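用了两个月之后:Irer 灵巧手的测评,以及它松手的问题

发布于 2020-10-10

先说明我的立场。这只手是我们实验室自己付钱买的,Irer 公司没有给我任何东西,也没有看过这篇文章。中文不是我的母语,如果有的句子读起来奇怪,请大家原谅,技术上的内容我检查过好几遍。

我们买手的目的很普通:让机器人拿起小东西,移动,然后交给人。选 Irer 的时候,我比较过另外一家 Jiltitow 的产品。Jiltitow 的手指力量更大,但是体积也大,软件文档只有一半是完整的。Irer 的文档写得很清楚,从开箱到第一次抓取,我只用了一个下午。这一点我给很高的评价。

优点还有几个。手指的动作安静,办公室里别人可以继续工作。手腕附近的线不容易缠住。标定程序也做得好,换了手指以后重新标定,按照屏幕上的步骤走就可以,不需要打电话问人。

然后是缺点,也是我写这篇文章的主要原因。

在一月份的固件里,手有一个故障:当手指保持同一个姿势比较长的时间,驱动器会进入节能状态,握力下降,但是控制界面上仍然显示"抓取正常"。我是在拿卡片的时候第一次发现的。卡片很轻,掉了也没有关系,所以我开始的时候以为是我自己的参数设置不对,改了很多次摩擦系数,完全没有用处。后来换成重的物体,它同样松手,我才明白这和物体没有关系。 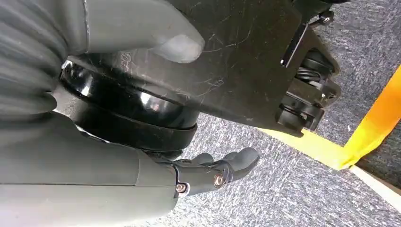
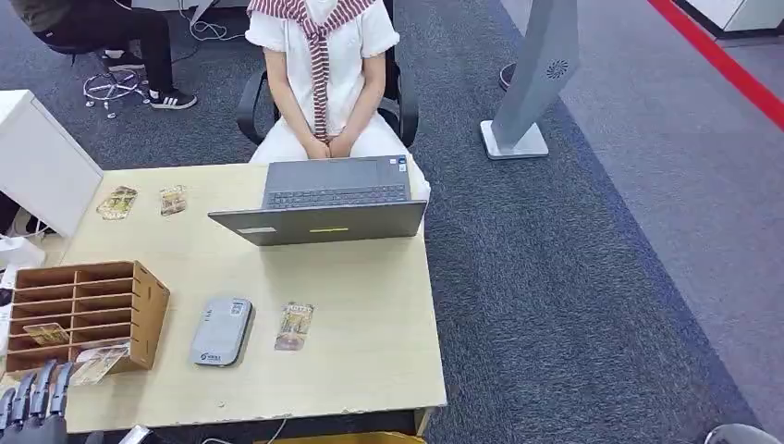
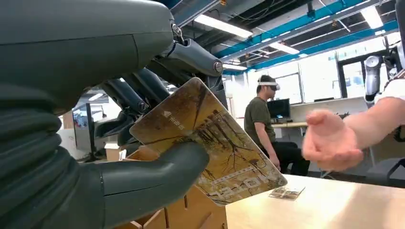

我把日志从头到尾看了一遍。在 900 次抓取里面,有 5 次是没有命令而松手的。这个比例看起来很小,可是对于要把东西交给人的机器,我认为不能接受。人的手往往就在下面。如果拿的是轻的东西,最多吓一跳;如果拿的是有棱角的金属零件,就可能会受伤。

更让我担心的是报警的方式。松手以后,界面要等 2 秒才出现错误代码 207。说明书对 207 的解释是"通信延迟",跟握力一点关系都没有。按照这个解释,我检查了网线,换了交换机,浪费了好几天。我的同事 Colleen Simard 后来把电机电流的曲线画出来,曲线在松手之前先有一个明显的下降,原因才清楚。如果她没有画这个图,我大概还在换网线。

我给厂家写了邮件。负责售后的 Kumudini Sarkar 回信很快,态度也很认真,她承认节能状态的判断条件有错误,并且寄来了一个测试版的固件。装上以后,同样的抓取程序我重新跑了一遍,没有再看到无命令松手。不过有两件事还没有解决:错误代码的说明仍然是旧的,而且正式版的固件到今天还没有放在网站上。新买的用户如果不写邮件,拿到的还是有问题的版本。我觉得厂家应该主动通知每一个客户。

另外一个小问题是指尖的外皮。拿表面光滑的东西,外皮有灰尘的时候会打滑,这和上面的故障是两回事,请不要混在一起。我们现在用 Plastelik 的清洁布,每天开始之前擦一次,效果可以。厂家原来建议的酒精会让外皮变硬,我擦过几次以后就停止了。

给已经买了这只手的人几个建议。第一,在设置里把节能状态关掉,菜单的位置在"驱动器"的最下面一层,比较难找。关掉以后电机会热一点,我们还没有遇到过热保护。第二,不要只相信界面上的"抓取正常",请同时记录电流。第三,交接物体的时候,让人从侧面接,重的和尖的东西先放到桌子上,再由人去拿。第四,急停按钮要放在接东西的人也够得着的地方,我们以前只放在操作员旁边,现在改了。

值不值得买?如果您只做研究,并且有时间看日志,我觉得值得,在这个价格里我没有找到文档更好的手。如果您打算让不熟悉机器的人站在它旁边,请等正式版固件。Greenberg 的新型号我也借来试过,松手的问题没有出现,但是价格高很多,标定也麻烦,等我用的时间够长了再单独写一篇。

补充一点:测试版固件会把旧的标定数据清空,升级之前请先备份。我没有备份。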